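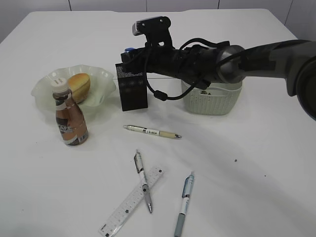

## 4. Your first tabletop pick

This is the fun part! By now the Atero arm is bolted down, the gripper has passed its open-and-close check, and the wrist camera is showing a live view in the Fisitz app. Give yourself 50 minutes for this section the first time through (you'll be much faster after that, we promise).

### 4.1 Lay out the table

1. Cover the work surface with something white and plain. A cloth is fine as long as it lies flat.
2. Set out a handful of everyday things you already own. Pens, a ruler, a small bottled drink, a bread roll in a dish and a little basket make a lovely mixed set, with tall, flat, soft and see-through all on one table.
3. Include one upright box. It gives the gripper two straight sides to close on, and it's by far the friendliest first pick.
4. Leave a hand's width between the box and its neighbors.

**Note:** Clear plastic is hard for the camera. If a ruler doesn't show up in the object list, turn it a little and tap **Rescan**. Raymonde Cormier, who wrote the Lavoie vision settings, likes to start with the ruler on purpose, but we'd save it for later!

### 4.2 Teach the pick

1. Tap **Teach** and wait for the status ring to turn green.
2. Hold the forearm with both hands and guide the gripper over the table until it sits above the box.
3. Lower it slowly. Stop when the fingers are on either side of the top of the box.
4. Tap **Close**. The default force setting is 19, and it suits most cardboard. Go lower for bread, unless you like it flat.
5. Tap **Save point** and name it. "Box top" will do nicely.
6. Raise the arm, move it to the spot where you want the box to go, and save a second point.

> **CAUTION:** Keep fingers away from the wrist joint while the arm is moving, even in Teach mode. The joint can pinch.

> **CAUTION:** Check the camera cable before every run. It needs a relaxed loop at the wrist, with enough slack for a full turn, and it must never drag across the things on the table.

### 4.3 Run it

1. Put the box back where it started.
2. Set speed to **Slow** and tap **Play**.
3. Watch the whole move with one hand near the stop button.
4. If the box tips, go back to "Box top", lower the point by a few millimeters and save again.

Once it works, try the pens. They roll, they're thin, and getting the arm to drop one in the basket is a real thrill. Kendra Leclerc on our support desk keeps a folder of customers' pen runs, and she'd love to see yours.

The controller stores up to 152 points per project and keeps the last 1,000 moves in its log. To copy a project to a second arm, plug in the Tundside key and choose **Export**. See section 7 for file names and backups.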